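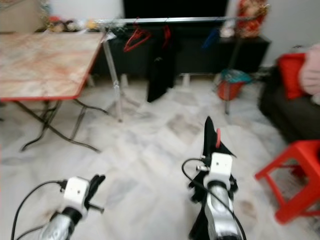 Remo Bellini says I should just try one of the resale apps before I complain about them. Fine. I tried two, Favora and Lunidex, from the start of June through August. Thread.

First, the pitch. Favora's sign-up page says the typical closet is hiding $1,757 worth of clothes. I looked for where that number comes from. There's a footnote. The footnote says "based on internal estimates." Okay then.

I'd love to meet the typical closet. Mine made me $173 after fees and shipping. In three months.

The fee thing is worth a post of its own. Lunidex says zero seller fees, big letters. Then there's a "handling contribution" per item, and a payout charge if you take your money out in under 8 days. I'd call those fees. They call them options.

Black clothes are the worst to sell, by the way. Every black dress looks like every other black dress in a thumbnail, and buyers want to know if it's faded. Everyone's idea of faded is different. I had one come back over it.

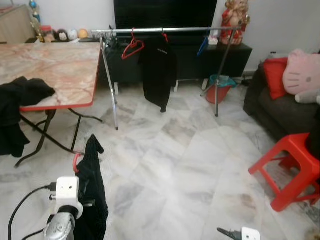

black on a red hanger, good luck showing the fabric

Now the green claims. Lunidex sends you a little badge after each sale with liters of water "saved." My total was 672. Saved compared to what? It assumes the buyer would have bought the same thing new. One of my buyers told me she'd picked up four coats that month because they were cheap – I don't think she was headed to the mall for four coats.

Remo's answer to this: people bought too many clothes before the apps too. Sure. I'm not saying the apps invented it. I'm saying don't send me a badge.

Also the "price guide." I listed the same Amato jacket on both apps on the same night. One suggested $62, the other $24. It sold for $19 to a person who asked me for $15 first.

Things I did like: Favora's labels print at a normal size, and support answered me the same day, twice. Credit where it's due.

Would I do it again? For a good coat, maybe. For T-shirts, no – those are going to the church sale on the corner, same as always.

Someone is going to reply "try Lasero, it's different." Send me the fee page first. The whole page, with the footnotes.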